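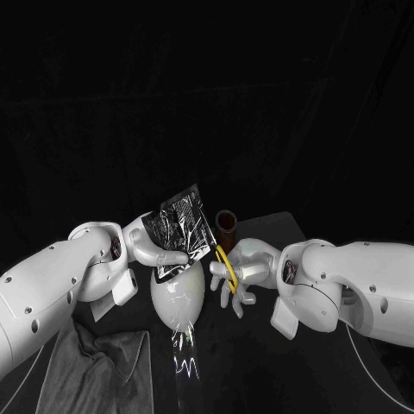
Search tips Go

Tips for recording good examples with two hands

I keep these tips on paper beside our table at Grestside, where we record examples for a learning system that must handle small household things. My colleague Fouzia Naqvi asked me to type them, so I have added some words from my own mistakes. They are written for a person who already knows how to drive the arms and now wants recordings that are worth keeping.

Choosing the things

Go first to the kitchen drawer. A snack packet, a rubber band, a cup, a piece of clear plastic: such things cost almost nothing and each of them gives a different difficulty. Foil changes its shape every time it is held, and it shines in a new way with every turn of the wrist. A yellow band on black cloth is easy to see, but it hangs differently each time.

Do not keep only the easy ones. In March I recorded 200 examples with hard plastic blocks, and the system became very good at hard plastic blocks. When we gave it a tea bag it had no idea.

Retire a packet when it has a hole. Crumbs get into finger joints and they are very slow to brush out.

The table and the cloth

Black cloth behind and a black table under is a good beginning, because the edges of the things are clear. Iron the cloth if you have patience. I do not, and small folds have never harmed our recordings.

Dark things are the problem with this arrangement. A brown cup at the back can nearly disappear, so turn the lamp until you can see its rim on the screen. Check on the screen and not with your own eyes, which are much better than the camera.

Clear plastic throws bright lines when the lamp is directly over it. Leave it so in half of the recordings, and for the other half move the lamp two hand widths to the side. The system should meet both.

Wipe the table between sets with a dry gray or black towel. White paper towel leaves small fluff, and on black it looks like snow.

Cables should go down and away from the place where the hands meet. Before each set, move both arms slowly to their farthest reach and watch the cables, not the hands.

Working with the hands

Begin each example with the hands apart and open. If you begin sometimes already holding the thing, write it in the notes, or the person who sorts the files will think the start was lost.

Hold soft packets at the side, with the thumb against the fingers, and press less than you think. For a band or a loop, put one finger through first and close the others after. I tried the other order for a long time and dropped the band very often.

Let one hand wait while the other is working. New people move both at once because they feel they must hurry. Valter Eklund, who taught me, made me say the name of the hand aloud before I moved it: left, right, left. It feels foolish for one morning and then it helps.

When you drop something, do not stop the recording at once. Try to pick it up again in the same example. A calm recovery is useful material. If the thing falls on the floor, stop, mark the example as failed, and keep it in its own folder.

Change the places of the things every 4 examples. I put them down with closed eyes, otherwise my hand always chooses the same comfortable place.

Notes and rest

Write the note immediately after the example. One line is enough: which things, which hand began, dropped or not dropped, lamp position. "Good" is not a note.

Our goal for one task is 1000 examples. Share this between several people if you can, as every person has habits in the fingers, and the system will copy them also.

Rest before you are tired. My last examples before lunch are nearly always the worst ones.

Comments (4)

Seren Mostyn
Thank you for the tip with the lamp. We fought with a cling film task at Briggs for weeks and I only ever moved the film. Do you also change the color of the cloth?

Reply from the author
Yes, but later. First black until the task goes well, then we bring in a patterned tablecloth.

Tatsuya Nomura
For fluff I use a lint roller on the backdrop, works fine. Don't use it on the foil.

Nest Gethin
I disagree about keeping every drop. After a while we had so many rubber band drops that sorting took longer than recording. Now I keep the ones with a proper second try and delete the rest.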